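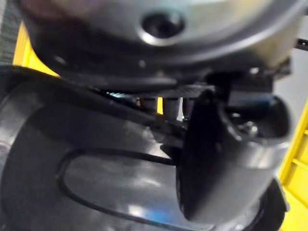
Silver metal, close up, with the round opening near the top.

Good afternoon, everybody, and thank you for coming in out of the heat. I'm Lensa Gidey, and for those who wandered in looking for the coffee, it's down the hall and I'll forgive you if you go (bring me one!).

So. I want to talk about old inns, and about what happens when a family decides to let strangers sleep in their grandmother's bedroom. The one I know best is the Teixeira house, up above Greltville, 108 miles from the nearest big airport and every one of them worth it.

[pause, let people settle]

Tell the arrival story. Gravel road, wrong turn at the creamery, Nuria Derese standing on the porch at nine at night with a lamp and a plate of plum cake. Don't rush this, people like the cake. 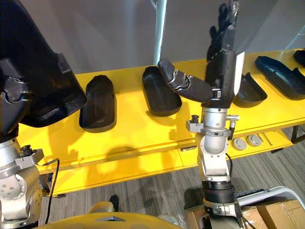
p. 14

Now the house itself. It has 11 guest rooms, and they kept the old names on the doors, so you don't sleep in Room 4, you sleep in Aunt Pilar. Mention the creaky stair. Mention breakfast on the long porch, which goes on until you give up.

Rates: $279 a night in September, dinner included. I get asked every time, so say it slowly. The Nillow room is smaller but gets the morning sun, and I'd take it over the big one any day.

Getting around: there is a bus to the lake, but ask Nuria about the path through the orchard first. The lookout is at 1,651 feet and you'll want real shoes, I went up in sandals and I was sorry for two days.

If there's time, the guest book from the first summer. If not, go to questions at 3:40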